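Setting up the block pushing task
Flustodthorpe Robotics Club, workshop notes
Updated 7/23/26 by Adesuwa Anozie

These notes cover setting up the arm for the block pushing task, from a cold start to your first recorded run. You need to have done the arm safety session before you use them. If you haven't, see Abimbola Okeke and get signed off.

What you need
The maple board
The block set
The rod tool and its clamp ring
A laptop with the club's Ollach software installed
A soft cloth
A second person

1. Clear the table
Take everything off the blue table except the marker. Don't move or peel up the marker. Ollach uses it to work out where the table is, and if it shifts you will have to redo the whole calibration. Stay behind the hazard tape whenever the arm is powered.

2. Place the board
Lay the board on the table and slide it back until its front edge sits just behind the two black screws. Check that it can't rock. Wipe it with the cloth, as grit under the blocks changes how they slide.

3. Fit the rod
With the arm powered off, open the lever on the clamp ring, push the rod up until it stops, and close the lever firmly. Pull down on the rod by hand. If it moves at all, open the lever and start this step again. A rod that slips during a run will spoil the height setting and can mark the board.

4. Set the height
Power up the arm and pick the Pranden profile from the start menu. Set the speed limit to 90 millimetres per second. Jog the arm down slowly over a bare part of the board until the tip is just clear of the wood. A sheet of paper should slide under it without catching. Save this as the working height.

Do the last part in the smallest jog steps. Most of the dents in our old board came from people who were in a hurry here.

5. Put out the blocks
Scatter the blocks by hand near the middle of the board. Turn some of them off square. The cylinders should stand on end. Leave space between the blocks and the edges so the first few pushes don't send anything onto the table.
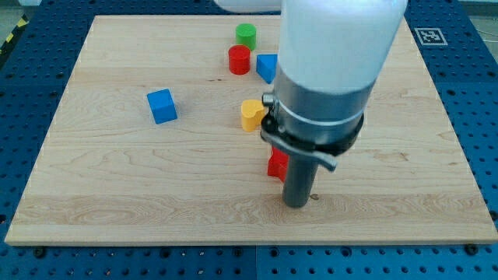

Change the layout between runs. Last December we left it almost the same for a whole afternoon and the model we trained from it was no good with any other arrangement.

6. Record a run
One person drives with the hand controller. The other keeps a hand near the stop button and reads out the instruction, such as "push the blue cube toward the heart". Press record, wait for the beep, then start. Keep pushes short and steady. If a block falls over, stop and mark the run as void.

Each driver does 200 runs for the term project. The shared folder holds 3,269 at the moment, including the void ones, which still need sorting out.

7. Shut down
Jog the arm up well clear of the blocks before you power off. Put the blocks back in their tin, copy your runs to the shared folder and sign the log book.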